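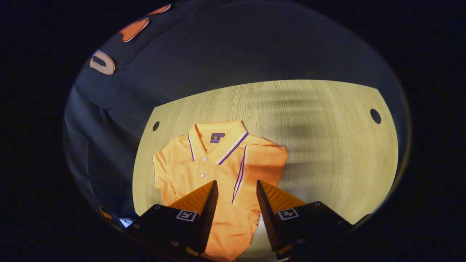
kuchida
Polos are the only item I still can't fold to a consistent width. Tees are fine. My current method is face-up on the table, collar away from me, sleeves in, sides in thirds, hem to collar. On the orange one the right sleeve always bunches while the left lies flat, and the collar has to stay in its V or the striped tipping creases at the points. The stack goes on a shelf 12 inches deep. What are other people doing?

Posted July 14, 2018

gvaughan
Turn it face-down first. With the placket underneath, the buttons hold the center line and you fold toward the back. Face-up folding puts the seam of the fold on the side you see.

T. Dafis
Disagree with gvaughan. Face-down hides the collar, and the collar is the part that goes wrong. Button it, stay face-up, and pull each sleeve straight from the cuff before folding anything. Takes 5 seconds.

gvaughan
Buttoning is fine. It doesn't change which side the fold ends up on.

ebere_a
Does the trim run down the placket as well as the collar? I have two like that from Bashir and the trim is stiffer than the knit — it won't take a fold in thirds. I fold those in half along the placket edge, sleeves back, then twice across.

kuchida
Yes, down one side of the placket. Half folds come out too wide for my shelf, but I'll measure again.

Salamatu
I did laundry at the Plarnurby sports club for two seasons, more than 1000 shirts. We used a Promon folding board, face-down, collar over the top edge. Same width every time. Without a board, use a magazine.

T. Dafis
A board also flattens the collar if you stack them high. Ours did by March.

Salamatu
Alternate the collars, one left, one right.

kuchida
Tried face-down with a magazine. Width is consistent. Sleeve still bunches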